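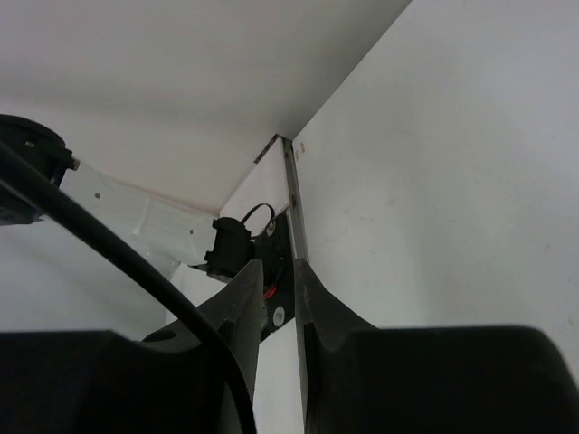

Tips > Walls and ceilings > Inside corners

We use cookies to remember which tips you have already read. Accept | Settings

White corners, and how to keep them that way

White walls are a fine idea until you own some. The corner up by the ceiling is where the trouble starts – you look up one evening in August and find a grey patch you can't stop looking at.

Dust first, always from the top down, with a dry cloth over a soft broom. Water on dust makes paint-coloured mud.

For small marks, use a barely damp sponge and dab. Scrubbing gives you a shiny spot, which is a mark with ambitions.

If there's a metal trim strip down the corner, wipe along its length. Check any screws while you're up there and turn them by hand. A power driver will chew the head and then your temper.

Thin gaps along the ceiling take decorator's caulk. Cut the nozzle smaller than you think, smooth with a wet finger, and leave it overnight before painting.

Theresia Strebel wrote in to recommend white toothpaste for old screw holes. It works, and the hall smells of mint until supper.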